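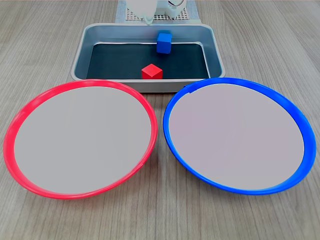
Metal tray leaving gray streaks on a light wood table — how do I get them off, and is there something better to put under it?

grayoak_and_crumbs
Skudow, posted 3rd May

Hi all, hoping somebody with a pale table has been through this! We have a wooden dining table with a light gray-beige finish, pretty matte, the kind where you can see all the long grain lines. I love it to bits and I baby it more than I should. The trouble is that it's also where everything happens in our house, and lately everything includes the tray game.

The tray game is something my kid and I made up over the winter. I put a red cube and a blue cube in a metal tray, set a couple of big plates in front of it, and we take turns calling out where each cube has to go. Red on this plate, blue on that one, both back in the tray, and so on. It sounds like nothing but it buys me a whole pot of coffee (and the noise of a cube landing in that tray is apparently the funniest sound in the world).

The tray is a silvery one with sloped sides and rounded corners, dark on the inside bottom. It came from Cuevas, the kitchen store near the bus station, and it isn't labeled with what metal it is. I think aluminum? It's very light. It gets shoved back and forth a lot, and at the end of April I noticed thin gray streaks on the wood right where it slides. They run across the grain so they catch my eye every single time I walk past. I can't feel them with a fingernail. A damp cloth did nothing, and dish soap did a little, or I've convinced myself it did.

So I have two things I'd like help with.

First, how do I get the streaks off without making a shiny spot? The finish is matte with just a bit of sheen here and there, and I did once rub a jam stain too hard on our old table and ended up with a polished patch you could see from the hallway.

Second, what do people put under a tray like this? I'd like to keep it out on the table and not haul it to the cupboard every time. I tried a dish towel but it bunches up and the plates end up sitting half on it and wobbling.

My sister-in-law swears by a thing called Poraser, a white foam block, but the packet says "test first" in fairly scary letters so I haven't opened it. Thank you!

sandedtwice

That sounds like aluminum to me. Bare aluminum rubs off on stuff, same as a pencil does, and you get exactly those thin gray lines you can't feel. I get them in my sink from the baking sheets. Good news is the color is sitting on top of your finish, so you don't need to go down into the wood at all.

What I'd do, in this order, and stop as soon as it's gone:

Wipe the area with a barely damp cloth and dry it. You don't want grit under your hand for the next part.

Try a plain pencil eraser, a clean white one. Go along the grain in short light strokes even though the streak goes across. It feels backwards and takes longer but any dulling or shining you cause will hide in the grain lines. Brush the crumbs away and look at it from low down with the window behind it.

If there's still a ghost of it, put a little dish soap on a soft cloth, not the rough side of a sponge, and go along the grain again. Wipe with clean water, dry right away.

Only then the foam block. I have used Poraser and it's fine, but it is a very fine abrasive whatever the packet calls it. On a glossy table it makes a dull spot. On a matte one it can do the opposite and leave a shiny spot, and you've already met that problem with the jam. Underside of the table first, or the inside of a leg. Damp, no pressure, a few strokes and look.

Please don't use metal polish or a scouring powder. And skip the furniture spray, it'll make that whole section slick and you'll be chasing the difference for weeks. I did that with a bookcase and ended up redoing the entire top.

One more thing, do you know what finish is on it? If it's an oiled table you can feed the spot afterward with whatever the maker sold you. If it's lacquer, leave it alone once it's clean. A drop of water on it might tell you something — if it soaks in and darkens, likely oil that wants refreshing. If it just sits there, it could be lacquer or oil in good shape, so ask the store.

mamabird526

We do color games on our table too!! Ours is with bottle caps and a muffin tin, so much louder than yours I promise.

For underneath, I cut a piece of thin wool felt to the size of the bottom of the tin and stuck it on with double-sided tape. NOT under the whole play area, just under the tin, so it travels with it and the plates stay flat on the table. I cut mine 3 millimeters thick and it slides beautifully, maybe too beautifully if your kid likes to launch things. Pull it off before washing. The tape gives up after a while and you put new tape on, no big deal.

Check the plates too! Flip them over and run a finger around the foot. Mine had an unglazed ring that was rough as anything, and I'd been blaming the tin for scratches the plates were making.

No idea about the streaks, sorry, my table is so beat up I'd never see one.

tablesaver

just use gramine wax on everything, never had a mark

sandedtwice

Replying to the one above me: Gramine is nice stuff but please find out what's on the table before you wax it. Wax over lacquer just smears, and wax on top of gray streaks seals them in. Clean first either way.

And seconding the felt. Shake it out now and then, a crumb stuck in felt scratches worse than the tray ever did.

grayoak_and_crumbs

Oh this is so helpful, thank you! Went with the eraser along the grain on the worst streak and it's gone, I can't find where it was even with my cheek on the table. Still have the rest to do, my arm needs a break. The water drop just sat there, so I'll call Cuevas and see if they know who made the table (they sell the same one). Poraser is staying in its packet for now.

Flipped the plates over too and one does have a scratchy foot, so that one's going back to being a dinner plate on a placemat. Felt is on the shopping list. Does it matter if it's wool or can I get the craft kind?

mamabird526

Craft kind works, it just gets fuzzy sooner. I'd buy a spare sheet while you're there!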